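Mokcombe setzt bei Produktfilm für Todeo auf vorhandene CAD-Daten

Das Studio Mokcombe hat für den Hersteller Todeo einen Produktfilm zur Kabelführung Lostilik fertiggestellt. Der Film erläutert den Aufbau des Systems und die Montage an Gabelschaft und Steuersatz. Er richtet sich an Fachhändler und Werkstätten und liegt in einer Fassung mit und einer Fassung ohne Sprechertext vor.

Grundlage waren die Konstruktionsdaten von Todeo. Die Baugruppe umfasst 17 Einzelteile, die für die Animation neu vernetzt und mit Materialparametern versehen wurden. Gerendert wurden 806 Einstellungsvarianten, von denen 600 in die Abstimmung mit der Konstruktion gingen. Schnitt und Tonmischung übernahm Poirier. Die Veröffentlichung ist für August vorgesehen.
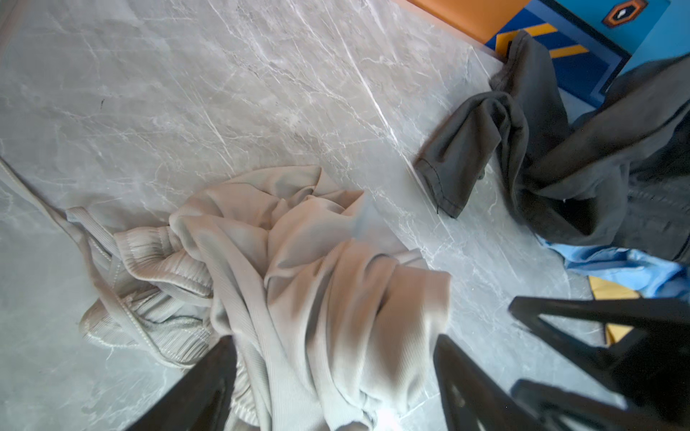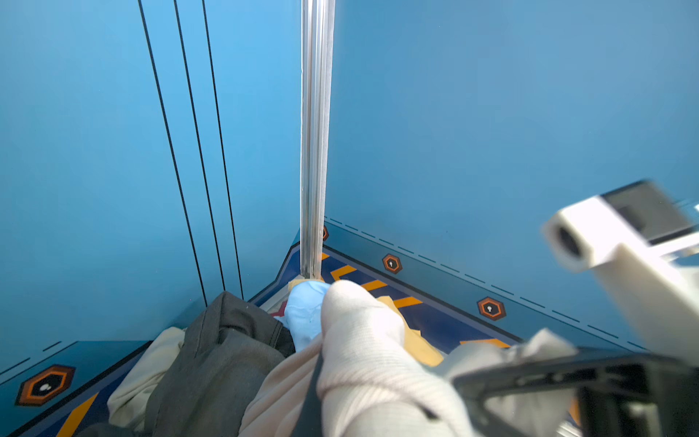
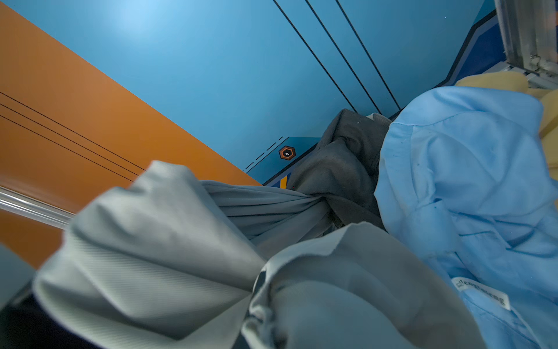
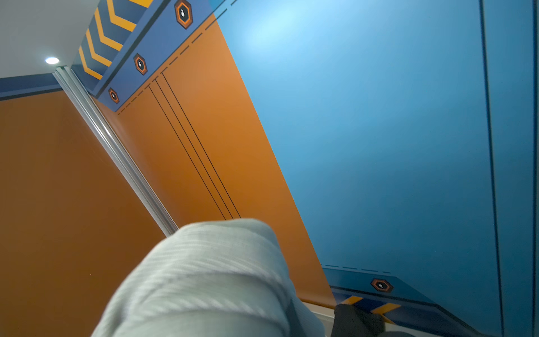
Lorraine Mahuika hält die Explosionsansicht für den wichtigsten Teil des Films, weil sich die Einbaulage der Dichtringe daran ohne Handbuch ablesen lasse. Für die Händlerschulung wünsche sie sich zusätzlich eine Fassung mit eingeblendeten Drehmomentangaben.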